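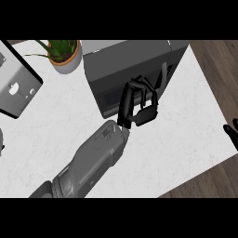
Notebook, July. Listening support group, module on first contact after separation

Started 9:20, finished before lunch. Present: me and Lotte Van Rooij.

We read again the draft of the module for people whose partner left without warning. The working name is still Irstead, and I would like to keep it, it says nothing and so it frightens no one. The course has 12 sessions. Today only session 3, the one on messages from the former partner.

What I changed:

The opening exercise asked the person to write down everything they would like to answer. In the trial group this took too long and two people became very upset with the pen in the hand. Now they write one message only, fold the paper and put it away until the next session. Limit 20 minutes, with the facilitator in the room.

The word "closure" is out. Lotte says that people hear it as a promise. We put "a quieter week" for now. I am not fully happy with it, it sounds like a holiday.

The part about not answering: I had written it as a rule, and Lotte does not agree. Many have children with the former partner and must answer something. So the text now speaks of short answers about practical matters, such as the pick-up time, the school and the doctor. She wrote three sample answers and they are better than mine, less polite.

Still open: what to say when the former partner writes kindly. My notes from the last group show that the kind messages did more damage than the angry ones. One woman read the same message in the car every morning before work. I want a half page on this but I don't have the right tone yet. My first try sounds like a warning on a medicine box.

Diary sheets: the Bremano sheets came back from the printer with the sleep column too narrow. Nobody can write "woke at four, could not go back" in that space. I asked for a new proof, sleep column double, mood column without the faces. Adults don't like the faces.

Questionnaire: we compared the short form from Baumgart with our own one. The short form is easier to score, but it asks about "the loss" and several people refused the word, for them nothing was lost, it was taken. I keep our own wording for session 1 and use the short form at the end — then we cannot compare before and after, I know. To discuss with Lotte again.

The folder with the old drafts is on shelf 444, behind the Vikon binders. Please put it back there after use, I searched it for half of the morning.

Next: the half page on kind messages, new proof from the printer, ask Lotte if she can lead session 3 while I only observe and take notes.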